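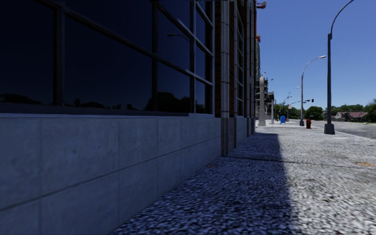

Accueil Football américain Entraînement Protections Contact
Rechercher un article, une marque...

Traîneau de blocage Tănase 1 poste

Le traîneau Tănase sert au travail des blocages et des départs de ligne, pour un joueur à la fois. Il convient aux équipes cadets, juniors et seniors. Le châssis est en acier peint et repose sur deux patins relevés à l'avant, pour l'herbe comme pour le synthétique.

Le mannequin se démonte avec deux goupilles. Sa housse est lavable et se commande séparément. La hauteur de frappe se règle sur trois positions - la plus basse est prévue pour les joueurs de ligne qui partent en appui à trois points.

Poids à vide : 54 kg
Lest maximal : 40 kg (disques non fournis)
Hauteur du mannequin : 41 pouces
Coloris : noir ou bleu
Référence : TB-1
Prix : 1 061 € TTC

Livraison en deux colis, au pied du camion. Le montage demande une clé de 17 et une deuxième personne. Ne pas laisser le mannequin dehors en hiver : la mousse prend l'eau par les coutures. Les patins d'usure sont garantis un an, le châssis cinq ans.

Pour un devis club, écrire à Kedir Yilma en précisant la surface de jeu.

Articles récemment consultés
Bouclier de frappe Amard
Échelle de rythme Vurdale
Tee de kickoff Listthorpe
Housse de rechange Tănase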